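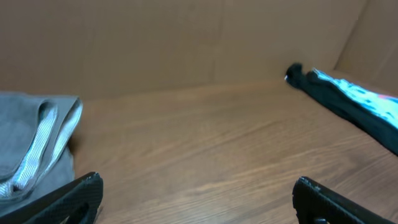
Wrist camera, both fingers open, cloth on one side and the teal piece on the other.

1/ I spent most of July teaching a robot arm to pick up soft things from a table. I promised some of you to write down how it went, so here is a thread. My English is slow, please be patient with me.

2/ The work is done by remote control. I hold a small copy of the arm, and the real one follows my hand. Everything it sees and every movement of the joints is saved. One saved attempt we call an episode. At the end of the month we had 1,249 of them.

3/ Before this I worked only with hard objects: cups, blocks, the plastic caps from Skomton. A block waits for you. Fabric changes its shape when you touch it, so the second try is never the same task as the first one.

4/ The view from the wrist is the one I trust most. In the room I look at the arm from the side and I think I am in the right place. Then I look at the wrist picture and there is still bare wood between the fingers.

5/ My first mistake was speed. I drove the arm like I would move my own hand, quick at the beginning and quick at the end. The model learned the quick part very well. It came down on the cloth like a bird on bread.

6/ Ans Vanhove watched me for one morning and said: "You decide too late where you want to go." She was right. I was moving first and choosing the fold on the way. Now I choose the fold, I wait one breath, and then I move.

7/ This waiting must not be too long either. If you stand still for many seconds, the model also learns to stand still. We cut the long pauses out of 451 episodes, and that was a boring week.

8/ About grasping. For a flat layer I go down with the fingers wide, touch the table very lightly, and close slowly so the fabric comes up between them. For something thick or rolled I come across it, near the middle. From the end it slides away.

9/ Shiny things are a separate problem. A silver strap looks different from every angle, and in some frames the bright line is stronger than everything else. We keep the light soft and even, and we put a plain cardboard wall behind the table.

10/ Somebody asked if the cardboard is not cheating. A little, yes. The model has an easier life with a quiet background. Ximeng Xia wants to repeat part of the recording with the wall removed, and I think she should, but I would like to have one version that works before we make it harder.

11/ We call the setup Rilolcombe, and the software for recording is Clultia. It is nothing special, but it has one button I love: "throw away the last one". I press it up to 16 times in an afternoon.

12/ When to press it? I do not throw away an episode only because it was ugly. If I missed the fabric, saw it, went back and took it properly, I keep it. The model also needs to know how to come back from a miss. I throw away the ones where I was confused and the arm was only wandering.

13/ Hands get tired, by the way. After two hours my grip on the leader arm becomes heavy, and you can see it later in the curves. Now I stop earlier and label the recordings until lunch.

14/ Zeng asked for the list of mistakes, so these are mine: starting always from the same position, laying the cloth always with the same side up, recording only in the morning light, and forgetting to write down which operator was driving. The last one cost me the most time.

15/ Next I want to try with two people sharing the control, one for the arm and one for opening and closing the fingers. Ans thinks we will quarrel. If you have done it, please write to me how you divided the work, also if it went badly.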